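Planning the quilt layout

10 Dec 2022

I finished the last of the blocks for Marta's quilt in November and then did nothing with them for weeks. The pattern is called Garnley and it wants 48 blocks, all the same size. Mine are not. A few came out small — my seam allowance drifted once I changed the needle — and I had to unpick 4 of them.

Afia Amegashie lent me her good ruler, so the trimming went faster than I expected. I still have to choose the sashing. The gray is safe but a bit dull.

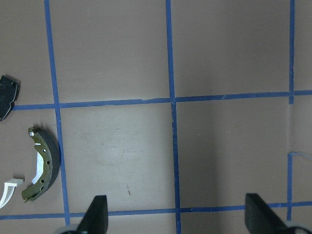
Batting is next. I have always used cotton, but Marta wants something lighter for summer, so I ordered a bamboo blend. It should get here before Christmas.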